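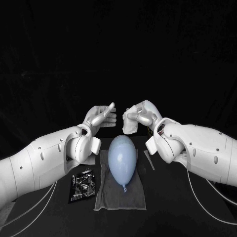 Value is the word we'll be leaning on all session, and all it means is how light or dark something is. Forget color, forget texture, forget what the thing costs. If you squint until your eyelashes get in the way, what's left is value. Most of us learn to draw by outline (I certainly did, and I spent years coloring in my own outlines like a kid with a placemat), and then we wonder why our mugs look like cookie cutters. So tonight we start from the other end, with big patches of light and dark. Look at those two white arms coming in over the dark tabletop and you'll find the shapes are handed to you free of charge, pale against black, while the folds in the cloth behind barely register at all. If you were drawing it you could leave most of those folds out and I'd never miss them. Very few things you set up at home will be that kind to you, so we need some habits.

Beginning Drawing in Charcoal > Handouts > Session Four > Seeing in Light and Dark

What to have on the table

You need willow charcoal in a thin and a thick stick, one compressed stick for the deepest darks, a kneaded eraser, an ordinary white eraser with a good corner on it, and something to blend with. A paper stump is fine and so is an old sock. The willow I use is the Skerkeck medium and I'm not going to pretend it's magic, it just doesn't snap as often as the cheap stuff. For paper, please bring the Paewai drawing pad if you bought it at the start of term. If you picked up the 300 gsm watercolor paper by mistake, bring that anyway! It's bumpy and it eats charcoal, but you'll get some lovely grainy grays out of it and the rest of the class will want to borrow a sheet.

Wear something dark. I say this every term and every term I'm the one in a cream sweater.

The five-box scale

Before any real drawing, rule five boxes in a row down the side of your sheet, each one the width of two fingers. Box one stays bare paper. Box five gets the compressed stick, pressed hard, two layers, as black as it will go. Now do box three, the middle one, and take your time over it, as it's the box people get wrong. Nearly everybody makes it too light. Hold it next to box one and next to box five and ask which it's closer to. It should annoy you a little by being equally far from both. Then fill in two and four between their neighbors.

Keep the strip. Cut it off if you like and punch a hole in each box, so you can lay it over something you're looking at and compare. Jarrah Merrick, who had this class before me, used to make everybody sign theirs on the back and hand it in at the end, and there's a shoebox of them in the supply closet in Room 13 at Gololthorpe. Have a rummage some time. Some of those middle grays are beautiful.
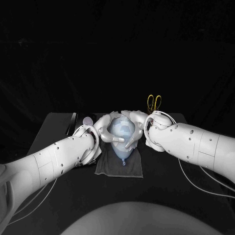 Once you have the scale, the trick is to use less of it. I know that sounds backward when you've just spent twenty minutes filling in boxes. But a drawing that uses all five values in equal amounts tends to look like a bag of mixed gravel. Pick one family to be in charge. Mostly dark with a small bright area, or mostly light with one heavy dark, or mostly middle with a little of each end. Write your choice in the corner of the page before you begin ("mostly dark," "mostly light") and when you get lost, which you will, go back and read it.

Local value and light value

Two things decide how dark a patch looks. One is how dark the thing is to begin with — a plum is darker than a lemon, whatever the light is doing. That's local value. The other is how much light is hitting that part of it. The lit side of a plum can be lighter than the shadow side of a lemon, and your brain will fight you on this all evening, because it knows perfectly well that lemons are yellow and bright. Use the punched strip. The strip doesn't know what a lemon is.

The same goes for white things. A white bowl in shadow isn't white. It's a two or a three, and if you leave it as bare paper you'll have nothing left for the highlight. I had a whole term of people drawing white bowls with no shadows at all, and they were very careful drawings, and they floated right off the table.

Round things

A rounded form gives you the same run of patches again and again: the highlight, the light side, the halftone where it begins to turn, the core shadow, then a bit of reflected light before the edge, and the cast shadow falling away on whatever it sits on. Learn them in that order and say them out loud as you go. (Yes, in class. We all do it, it sounds like a very dull church service.)

Reflected light is the one everybody loves once they spot it, and then they overdo it. It lives on the shadow side, so it has to stay darker than anything on the light side. If you've made it as bright as the halftone, tap it back down with a clean finger. It should be something you only notice on a second look.
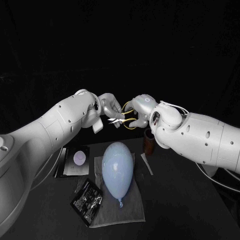
Edges come next, and I'd put them level with value in importance. A hard edge is where one patch stops and another starts with no in-between. A soft edge is where they melt. A lost edge is where two patches are so close in value that you can't find the join, and there you are allowed to leave it out completely. This scares people! It scared me. Try it once on the shadow side of your object, where it meets its own cast shadow: smudge the two together until you can't tell which is which, then stand back six feet. The viewer will put the edge back in for you.

Save your hardest edge for the place you want people to look. If every edge is hard, nobody knows where to go first.

Tonight's exercise

Work on a toned ground. Rub the side of the thick stick all over your sheet and blend it with the sock until you've got an even middle gray, as near as you can to your box three. Don't fuss over it. Then:

Squint at the setup on the table and find the single darkest shape. Put it in flat, no detail.

Find the lightest shape and lift it out with the kneaded eraser. Press and pull, don't scrub.

Look at everything that's left and decide, patch by patch, whether it's above or below the gray you already have. If it's the same, leave it alone and move on.

Only in the last ten minutes may you pick up the thin stick and draw a line. You'll be surprised how little you want to.

I'll put the lamp on the left to start with and move it to the right after the break, so you'll get two drawings of the same objects with the shadows swapped. Please don't move the objects, however much the pear is leaning. The pear leaned all through January as well and we got some of our best pages out of it.
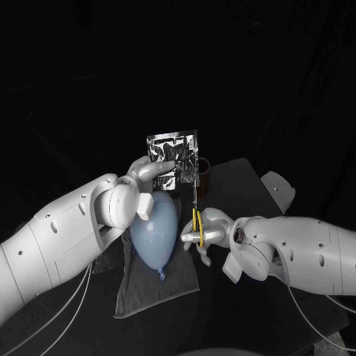
How do you draw something shiny when the lights and darks are all jumbled up?

Treat it as a map. Shiny surfaces break up the usual highlight-to-shadow order because they're bouncing bits of the room back at you, so copy the shapes of the patches exactly where you see them and keep their edges hard. Start with the two or three biggest. Put real black right up against bare paper in at least one spot, as that jump is what makes it read as metal or glass. Skip the blending. A smooth gray rubbed over a spoon turns it into clay, and I've turned a lot of spoons into clay.

Fixing and carrying home

Spray outside, please, on the fire stairs side and never in the hallway. The people in 307 have been very patient with us. Two thin coats from arm's length, and let the first one settle before you go back over it. Fixative will darken your lights a touch, so if you have a highlight you're proud of, lift it again with the corner of the white eraser once it's dry. If you haven't got fixative, lay a sheet of tracing paper over the drawing and tape it along the top edge only — taping all four sides makes it rub.

For next time

One drawing on a toned ground, any object from your own kitchen, one lamp, everything else in the room switched off. Write "mostly dark" or "mostly light" in the corner. Spend an hour on it, no more. If you want extra, fill a page with little thumbnail sketches the size of a matchbox, three values only, of whatever you can see from the bus. The Granden line is good for this as it stops so often.

I'll be collecting the kitchen drawings on 23rd February so we can pin them all up together and squint at them from the far wall. Bring a couple of clips if you've got them, we're always short. And whoever went home with my good sock, I'd like it back when you've washed it.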